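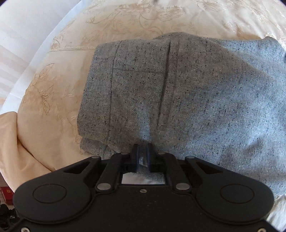 One owner wrote to us after the first week that she had expected the arm to do the laundry and found out she was still doing it herself, only slower. Her message is printed in the front of the new edition because it is a fair account of where household machines stand. Read this section before you plan any chore around the Prendus kit.

6. Folding clothes on a bed

6.1 What the kit can and can't do

The Prendus kit has two parts: the hand gripper, which you hold and move yourself, and the Joshi arm, which repeats what it has learned from you. The hand gripper works on most clothing from the first day. The arm takes longer, and for some clothing it does not get there.

Towels, pillowcases and flat napkins are the easy end. T-shirts come next. Sweatshirts, sweatpants and anything with a hood are hard. Thick cloth hides its own edges when it is folded, and the arm may pick up two layers where you wanted one. Socks can be put in a bin but not paired.

In our own shop tests the arm made 263 attempts at a single fold on heavy knit clothing. It finished 43 of them with no help. A person can fold the same piece in a few seconds. If you need the laundry done tonight, fold it by hand.

6.2 Before you start

You need a flat surface at least as wide as the garment with the sleeves or legs spread out. A made bed will do. A table is better for the arm, and you should move to one when you reach section 7.

Shiny or slippery covers let the garment slide when you pull a corner. Heavy stitching on a cover can also catch the fingers. If either one gives you trouble, put down a plain cotton sheet first.

Clear the floor on the side where you will stand. You will be looking at the gripper and not at your feet.

CAUTION: Empty all pockets. Take off pins and badges. Keep drawstrings clear of the finger joints.

CAUTION: Keep your free hand away from the linkage while you squeeze the handle. The joints can pinch skin.

6.3 Recording a fold with the hand gripper

1. Turn on the hand gripper and wait for the steady tone.

2. Open the Itard program on your computer and choose New Chore, then Fold.

3. Lay the garment on the bed. It does not have to be neat. Leave some wrinkles in, or the arm will only learn to deal with smooth clothes.

4. Hold the gripper above the garment with the fingers open. Stay still until Itard shows Ready.

5. Lower the fingers to the near edge. Come in low, at a shallow angle, so one finger can slide under the cloth.

6. Squeeze slowly. Lift a little and check that you have hold of the garment and nothing from the bed.

7. Carry the edge across to the far side and set it down. Don't drop it.

8. Open the fingers, back straight out, and press Save.

9. Shake the garment out and lay it down a different way. Repeat from step 4.

Record at least 14 good folds of the same kind of garment before you ask the arm to try it. Heavy clothes need more. Bad folds should be deleted the same day, while you still remember which ones they were.

Note: Move at half the speed you would use with your bare hands. Fast recordings save without an error but train poorly.

Note: Grey or speckled cloth can be hard for Itard to follow in uneven light. Close the blinds or turn on a room lamp, and keep the light the same for the whole set.

6.4 If the fingers slip off

Wipe the finger pads with a damp cloth and let them dry. Check the screws with the driver in the lid of the box. They should be snug. Stop if the driver starts to bite.

If the cloth still slips, you are probably gripping a seam. Move over a little and take a single flat layer. Seams are thick and roll out from between the fingers.
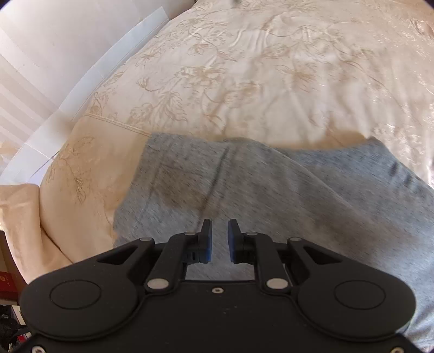
Can I leave the arm folding while I am out of the house?

Please don't. The arm stops when it feels a hard push, but it cannot tell a sleeve from a phone cord, and it will keep pulling on whatever it has. Stay in the room and keep the stop button within reach.

6.5 Handing the chore over

1. In Itard, open the chore and choose Train. Leave the computer plugged in overnight.

2. Set up the arm as shown in section 7.

3. Lay out one garment of the kind you recorded.

4. Choose Run Once. Run Many stays locked until the arm has finished 12 folds in a row.

5. Watch the first grip. If it misses twice, press Stop and go back to 6.3.

Each new kind of garment has to be recorded separately. A chore trained on towels will not carry over to sweatpants.

The March update adds a two-layer check, which pauses the arm when the cloth between the fingers feels too thick. It cuts down on bad grips but makes each fold slower. You can turn it off under Settings, Grip.

For replacement pads and screws, contact Trimovness with the number printed on the bottom of the charging base.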